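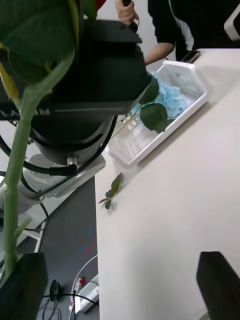 **Can one pair of grippers cope with both stiff and floppy things, or do we need to keep swapping?**

One pair can cope with most of it, as long as the fingertips are soft and the closing force can be set for each task. We still swap for very thin items.

## Progress report to the Clanus fund, July

Prepared by Halima Magesa, with test notes from Kojo Kpodo and Khadija El Khatib

Since our last report we have moved from setting up to proper side-by-side trials, and it has been a lovely few weeks! We now have 2,231 logged grasps across the 3 gripper types you agreed to fund: the flat parallel fingers from Plestska, the padded fingers from Trorura, and our own printed pair (Kojo's design, fourth version).

### What we tried

The artificial flowers have been the best test objects so far. The stems are long and bendy, the heads are light, and the leaves catch on everything, including the rim of the basket. We ran 16 sessions with them, all driven by a person through handheld controllers, and scored each one on whether the stem went in cleanly, slipped or got crushed.

- **Plestska:** very firm, very repeatable, and great on the stem itself. It pinches leaves badly if the operator comes in at an angle.
- **Trorura:** gentler, and the operators' favourite by a long way. The pads pick up dust and need a wipe between sessions.
- **Printed pair:** better than we dared hope on leaves. The tips still flex on heavier items, and Kojo is already drawing version five.

Khadija also compared the wrist camera views. Moving the camera back a little gave a much better look at both fingertips, though a stem held upright close to the lens still comes out soft and hides a fair bit of the other arm. We'd like to try a wider lens before changing the mount again.

### Controllers

We tested 2 sets. The Benkirane ones are lighter and new operators got comfortable with them within a morning, which really surprised us. The older set has a finer trigger, and Rania Ouazzani still prefers it for slow closing. Her stem scores are the best in the team, so we're keeping both for now.

### Money and next steps

Spending is on plan. The spare pads cost a bit more than quoted, and the printing came in under. Verena Widmer has the full sheet and will send it separately.

Next up are version five of the printed fingers, the wider lens, and a run of two-arm handovers, with one arm passing the stem to the other. We'd also like your agreement to order a second set of Trorura pads before the next round starts.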